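December 2023

Home late, tea gone cold, head still buzzing. I have to write this one down before I sleep or I will tell it wrong tomorrow. The scissors job broke today, properly broke, and it was the best day I've had on this project! I left the simulator windows open on my second screen while I ate dinner and kept getting up to look at them again.

The arm and its held tool in the simulator, four views: 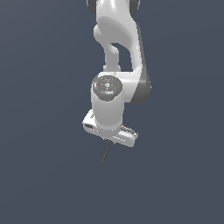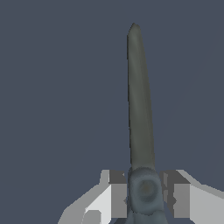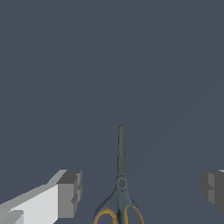
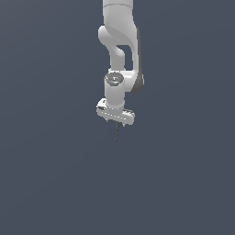
What went wrong

So, the background. Alia is our handover program, the one that is supposed to work out how an arm should pass a tool to a person. Ferri is the checker that sits behind it and says yes or no. We've been feeding Alia tools since February (spoons first, then brushes, then a rubber mallet that it loved for some reason) and scissors were the thing I'd been looking forward to the most. A spoon can be handed over any old way. Scissors have a right end and a wrong end, and every child gets told which is which.

I set up a batch of 140 handovers this morning and went to get coffee. When I came back Ferri had passed every single one. All green, top to bottom. I did a little dance in the kitchen, I admit it. Then Elisa Fiore leaned over my shoulder with her toast and said, "Which end is the person getting?"

The blades. They were getting the blades! Not every time, but 40 of the runs ended with the points going straight at where the palm would be, at full travel speed, and Ferri had stamped them all as fine. I sat there with my mouth open. Elisa kept eating her toast.

The hunt

This part took the whole rest of the day and I loved it. My first guess was that Alia had the tool the wrong way around, so I went through the scissors file by hand. Nope. Handle end marked as handle, blade end marked as blade, all in order. My second guess was the grip planner, and I lost two hours there (I did find an old bug with the mallet, so the hours weren't wasted, but still).

It was Elisa who said to read the log from the bottom up. Ferri asks the tool library, Jirketti, for something called the keep-away zone, the bit of space around a sharp part that is never allowed to enter the hand area. And way down there, over and over, was the same line: 404. The zone file for scissors wasn't where Ferri was looking. I'd renamed the folder when I tidied up last month. Me! I was so proud of that tidy-up.

And when Ferri gets no zone back, what does it do? It carries on. No zone, so nothing to bump into, so pass. The spoon never had a zone to begin with, and neither did the brushes, so that path had been sitting there since the first week looking perfectly healthy. We had built a safety check that said yes when it couldn't find the rules. I keep turning that over. The arm moved exactly as it was told. The planner picked grips that were good grips, if all you want is a firm hold.

I put the folder name back and ran the batch again, and Ferri went red on the same 40. I have never been so happy to see red. Elisa high-fived me with a buttery hand.

What we changed

Putting the folder back is only a patch, so we stayed on and did some of it right. Ferri now stops the whole batch if it asks for a zone and gets nothing. A tool with no sharp parts has to say so in its own file, in words, so I spent a very dull hour writing "no sharp parts" for every spoon in the library. Also the report page shows the missing files at the top now, in big letters, where even a person holding coffee will see them.

I wrote it up for the Flitono people too, as their real arm was due to get this version after the break. I was nervous about sending that. I wrote it three times and took out the jokes. They wrote back within the hour, asked two very good questions about the mallet, and agreed to hold off. They want to see the red runs themselves. I like them more and more.

Still to do

Alia needs a proper rule about turning the tool before the handover, and I have no idea yet how fast is too fast for a turn with points in the open. Elisa thinks slow and wide. I think we could swap the grip instead, but that means putting the scissors down somewhere and picking them up again, and the table part isn't written.

She also wants us to break things on purpose from now on. Rename a file, pull out a number, feed it a tool with two blade ends and see who complains. I already have a list going on the back of an envelope and it is nearly full. Going in early tomorrow to start on it. Must remember to bring bread, I finished hers.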